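Foro de Formación Quirúrgica Robles – Materiales y técnica – Almohadillas de sutura

Duración de las almohadillas y espaciado de los puntos

Publicado por Coordinación de Prácticas Drumon

Estimados miembros del foro:

Nuestra unidad utiliza desde febrero almohadillas de tejido sintético para las prácticas de sutura interrumpida. Cada incisión es recta y única, y se cierra con hilo negro.
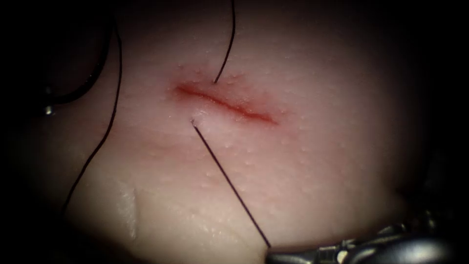 Observamos que los orificios de entrada tienden a agrandarse cuando se tensa el hilo en exceso. Solicitamos orientación sobre dos extremos: la distancia recomendable entre el punto de entrada y el labio de la incisión, y el número de puntos que admite una almohadilla antes de su sustitución. El presupuesto anual para este material es de 3.000 euros.

Respuestas

Zoriana Kobzar

En nuestro programa se exige una distancia de 4 mm a cada lado del corte, igual en ambos labios. Si la entrada queda más próxima que la salida, el cierre resulta asimétrico y el material se desgarra por el lado corto. La tracción debe ejercerse de forma continua, sin tirones, y cesar cuando los bordes contactan. Conviene asimismo anudar cada punto y cortar los cabos antes de iniciar el siguiente.

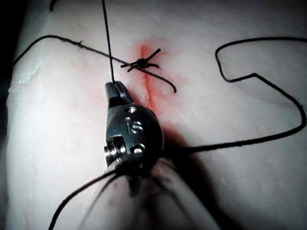
Punto anudado sobre la incisión, con los cabos cortos.

En cuanto a la aguja, debe sujetarse con firmeza por el cuerpo y presentarse a la superficie con la punta libre. El hilo sobrante se aparta del campo antes de cada pasada – es la causa más frecuente de enredos entre nuestros alumnos.

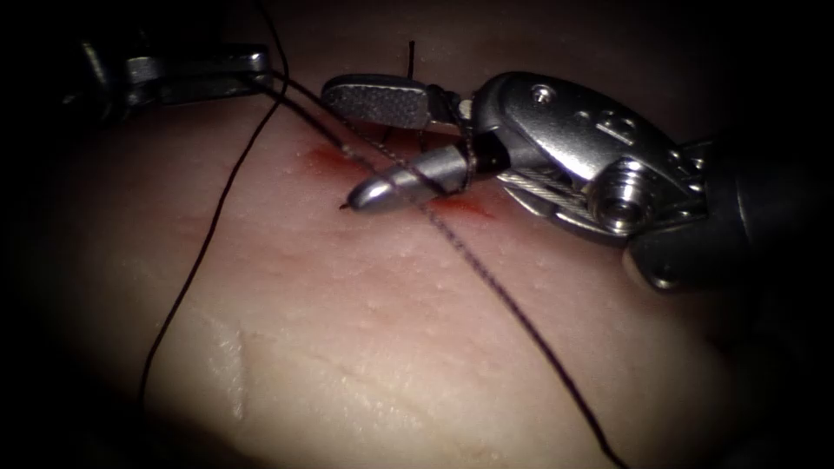 Punta de la aguja en contacto con la superficie de la almohadilla.

Respecto a la duración, nosotros retiramos cada almohadilla al alcanzar aproximadamente 240 perforaciones. El registro se lleva en una hoja adjunta a cada pieza.

Docencia_Trito

Depende del fabricante. Las de Lulletti nos duran más que las anteriores y el último pedido ascendió a 1.950 euros, portes incluidos. Sobre las distancias no puedo pronunciarme.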